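Budget for a first robot arm – simulate first or just buy?

Posted in Equipment & Purchasing, 2023-10-17

I help run a small shared test kitchen and we have been talked into looking at a robot arm for simple sorting and clearing jobs on a counter. Potatoes, bread, utensils, that kind of thing. A vendor called Proltia has quoted us for an arm, a gripper and "integration," and the integration line is bigger than I expected and has no breakdown at all. A second outfit, Jarbridge, wants us to pay for 130 hours of simulation work before we order any hardware.

I have bought plenty of ovens and mixers. I have never had to pay somebody to pretend to use an oven before I got one. Is the simulation step worth money or is it padding? And what am I forgetting to budget for? We have room for one arm and would like to be running by April.

Henok Lencho

---

prunero_shop

Just buy it. Sims are for people who like sims. We got ours, bolted it down and figured it out in 3 weeks. Get the longer warranty.

---

counterweight

I would not sign either quote as you describe them.

Start with Proltia. An integration line with no breakdown can mean anything from a day of setup to a salesman's boat. Ask them to split it into mounting, wiring, safety assessment, programming and training, with hours next to each. If they won't, you have learned something for free. Ask who owns the programs when they leave, too. We didn't, and paid for the same work 2 times.

Jarbridge is harder to call. Simulation can save you real money, but mostly on the boring questions: can the arm reach the far side of your counter, where does the base go, does the elbow hit a shelf. You can settle those in a few days. 130 hours says they plan to develop the grasping in there as well, and that is where I get suspicious.

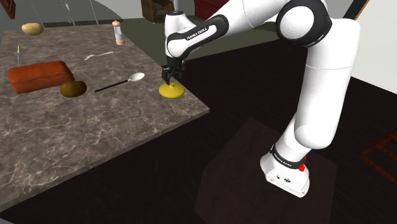 Screenshot: counterweight, from our own planning runs. Free to reuse with credit.

Look at where the base is – on its own mat on the floor, next to the counter. That is a layout question and the sim is good at it. You will need a pedestal or a stand with a floor fixing, and I would bet it isn't in your quote. The gripper, down at the yellow piece near the corner, is another matter. Two short parallel fingers may suit a knob and be hopeless on a flat fork or a thin spoon handle, and I don't trust simulated friction to tell me which. Put your own potatoes and forks in a bag, take them to the vendor and ask to watch the real gripper pick each one up. Any vendor who only offers a video goes to the bottom of my list.

Things I'd put in the budget that quotes tend to leave out:

Stand and floor work
Spare fingertips
A second gripper type, at least as an option price
Safety assessment in writing
Wipe-down covers, and a straight answer on whether the arm may be used near food at all
Somebody's wages while they learn it

On April: ask for the delivery date in the contract, then add time for all the things above. Ajayi quoted us 9 weeks and that covered the arm only. The stand was a separate order with a separate wait.

If you do pay Jarbridge, pay for the layout study alone, fixed price, and have them hand over the files.

---

tmk_north

Agree on the fixed price. I'm also not convinced you need an arm. How many hours a week does a person spend on this clearing work now? If you can't answer that, no quote is going to look cheap or expensive, it's just a number. Time it first. Renting is also possible in some areas, but read the damage clause before you get excited – ours had us liable for the gripper from the minute it left their truck.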